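Comment plier des t-shirts bien réguliers sur une table rembourrée ?

Posté dans Maison > Linge et rangement
4 mars 2026 – 489 vues

Bonjour à tous ! Je plie mon linge sur une table noire rembourrée, genre table de massage, avec un revêtement façon vinyle. Question hauteur c'est le bonheur (mon dos me remercie), mais mes t-shirts finissent toujours en espèce de boudin tout fripé, avec un bout qui dépasse. J'ai essayé la planche à plier Flarkico, je la trouve trop petite pour les grandes tailles. Vous faites comment, vous ? Il me faudrait un pliage qui tienne dans des tiroirs pas très hauts. Merci d'avance !

Skilell

Tikix
Membre, 1,287 messages

Coucou ! Je plie sur le même genre de surface depuis des années et le souci, à mon avis, c'est qu'on va trop vite au rectangle long. On rabat les côtés à la va-vite, on se dit que ça ira, et les couches du dessous sont déjà en accordéon. Moi je fais comme ça :

Je pose le t-shirt face contre la table et je lisse du centre vers les bords, à plat de main, en insistant sur les coutures des côtés.

Je rabats un côté avec sa manche, puis l'autre, et je relisse entre les deux (oui, à chaque fois, c'est long au début !).

Je prends la bande par ses deux bouts et je tends un petit peu avant de la replier. Sur ma photo, le vert clair en est à ce stade, tenu aux deux extrémités : les couches sont encore froissées et il reste un pan en paquet à droite. Dans cet état-là, je ne plie pas plus loin, je rouvre le pan et je l'aplatis d'abord. Le rouge, sur la table blanche derrière, est déjà plié.

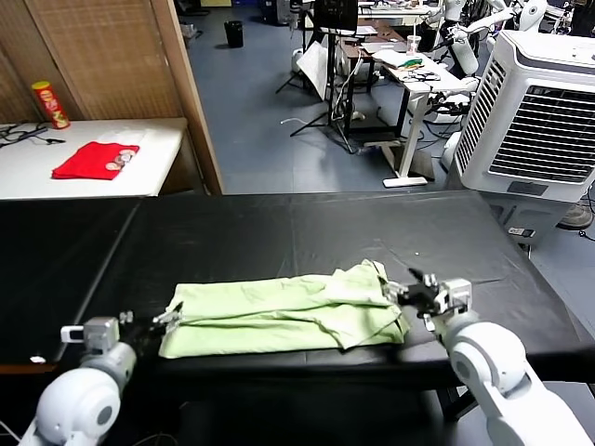
Et pour les tiroirs

Une fois la bande bien plate, je la replie en deux puis encore en deux, et je range les t-shirts debout, côte à côte, pli vers le haut. Si ton tiroir est vraiment bas, essaie en trois après le premier pli, ça donne un paquet plus court mais plus épais. Dernier truc : si ta table a une couture comme la mienne, évite de lisser par-dessus, le tissu accroche et tu refais un pli sans le vouloir. Bon courage !

Rewi
Membre

Perso je roule tout et basta. 4 t-shirts par rangée, jamais eu de problème de tiroir. Bon, ceux avec un gros imprimé je les mets à plat, ça marque sinon.

Skilell
Auteur du sujet

Merci beaucoup ! Tikix, je crois que je me reconnais dans le paquet de droite, haha. J'ai refait ma pile hier soir en lissant entre chaque rabat et c'est déjà nettement mieux, sauf les manches longues où je galère encore. Tu les rabats en biais ou tout droit le long du corps ?

Tikix
Membre, 1,287 messages

Tout droit, le long du bord déjà plié. En biais ça fait une bosse au milieu.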